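From: Ratree Nilsuwan
To: Lunde allotments list
Date: Tue 31 August
Subject: Re: Water on the lower plots

Sorin Anghel wrote:
> Has anyone got a straight answer on when the lower standpipe is
> coming back? I've been carrying cans from the top gate for weeks and
> the beans are going over. Also, is it true we're being charged for
> the leak? Siriporn said there was a figure going round but I haven't
> seen it in writing.
>
> I'd be in favour of everyone on the lower side having a butt and a
> bit of guttering, but I don't want to buy one if the pipe is going
> to be fixed next week anyway.
>
> Sorin
> Plot 5, Flavside end

Sorin, all,

I rang the water company on Friday and again yesterday. The leak is on our side of the meter, so the repair is ours to arrange. They put it somewhere between the old brick shed and the first bend in the track, where the ground has been soft since February. I had put that down to the ditch being blocked.

The figure Siriporn had is right. The bill for the half year is 3,877 pounds. Our normal one is nearer 300. They have a leak allowance, which we can claim once only, and we have to show the pipe has been mended before they will look at the form. I have the form. It wants the plumber's invoice and two meter readings taken a week apart, so nothing will come off the bill until well after the repair.

On the repair itself, I have one quote so far, from Irkura Groundworks. They would leave the old iron pipe where it is and run new blue pipe along the side of the track, with a stop tap at each end so that the lower half can be turned off without shutting off the top. The quote does not include making good the track. I have asked them to price that separately, and I have asked for a second quote from the people who did the gate posts. They are on holiday until next week.

So the answer to your question is no, it won't be next week. If you were thinking of a butt, I would get one.
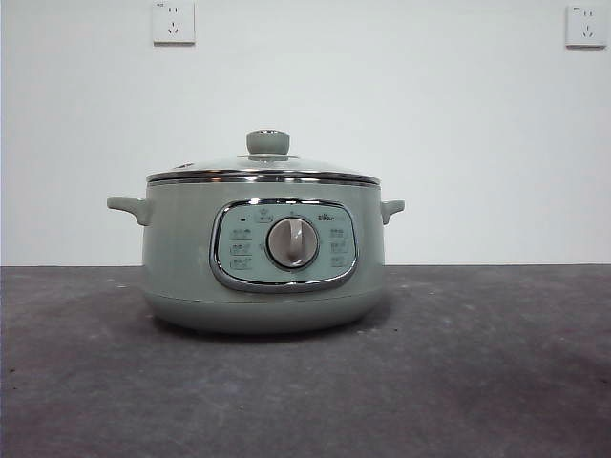 If you do put one in, please stand it on slabs or blocks and not straight on the soil. The one by Ketsara Jaidee's shed went over last winter and took the fence panel with it. A full one is heavier than people expect. Guttering can go on any shed that is yours, but please don't run a downpipe across a shared path, even for the time being. The rules also say the lid must be on and fixed if children use the site, and they do.

Until then the top tap is for everyone, upper and lower. A few things to go with that:

Cans only at the top tap, no hoses. The pressure up there is poor when two people are drawing at once, and with a hose on nobody else gets anything.

The dipping tank by the compost bays is filled from the top as well. It is filled in the evening. Please leave it overnight to settle and don't wash pots or boots in it.

The big barrow with the two wheels takes four cans if you put the handles inwards. It lives behind the notice board and needs to go back there. Yao-tsung Cheung has put a new inner tube in it, so it should run straight again.

Money. We have a bit over 3,000 in the account, and the rents don't come in until the new year. If we pay the bill in full now there is nothing left for the pipe. I have asked whether we can pay in instalments while the claim goes through and was told "probably", which I would like to have in a letter before I rely on it. I don't want to ask for a levy on plots unless we have to. If it does come to that it will go to a proper vote.

Siriporn Khunthong has offered to read the meter on Sundays and pin the number up on the board. If you walk past and the small red dial is turning when no taps are on, that is the leak. You don't need to ring me about it.

One last thing. Somebody has been trying to find the pipe with a fork near plot 5. I understand why, but please stop. If it is holed in a second place the claim gets a lot harder — they only allow for the one leak.

I'll write again when the second quote is in.

Ratree
Plot 22

_______________________________________________
Lunde allotments mailing list
To leave the list, send a blank message with "unsubscribe" in the subject line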